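Home Columns Kitchen Letters Archive

August 2024
By the Home Desk, Atden

In praise of the little oven with two knobs

I have come around completely on the toaster oven, and I'd like to bring as many of you with me as I can. For years I thought of it as a thing for dorm rooms and leftover pizza. Then I moved to a one-bedroom on Eide Street, where the big oven takes 21 minutes to warm up, and the countertop became my whole kitchen (I love it!).

What wins me over every time is the plainness. Two round knobs, a wire rack, a door that folds down toward you. I can see everything going on in there without crouching, and a piece of meat that would look lost in a full-size oven fits as if the rack had been made for it.

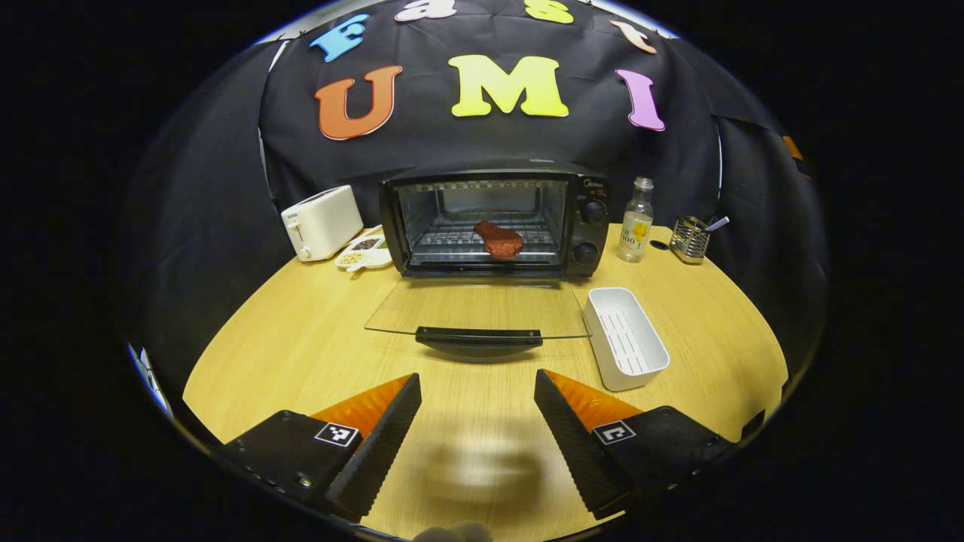
Door down, steak on the rack, pop-up toaster next door.

Yes, keep the pop-up toaster too! People write to me insisting that one machine should do both jobs, and my answer is that toast deserves its own lever. Mine stands to the left, and the pair still leave me room for a cutting board.

My other strong opinion is about table space. The kitchen store on Laltier Avenue lists 909 countertop gadgets in its catalog, and I could happily live without most of them. Give me bare wood, one good black box at the back, and a small bottle within reach. I am very fond of small glass bottles with caps. They pour better than the giant jugs, they wipe clean in a second, and they make you put out only what you need.
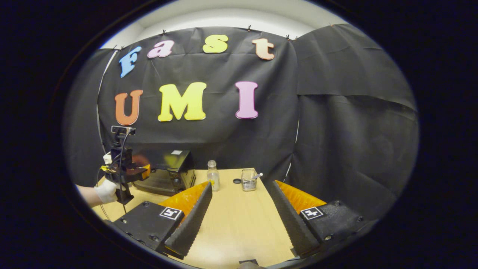 Pale wood and a small bottle with a white cap, under big bright letters.

Come September I'll be roasting squash halves in mine, one at a time, with the window open and the radio on. If yours is still up on a high shelf, get it down this weekend and put something better than pizza in it.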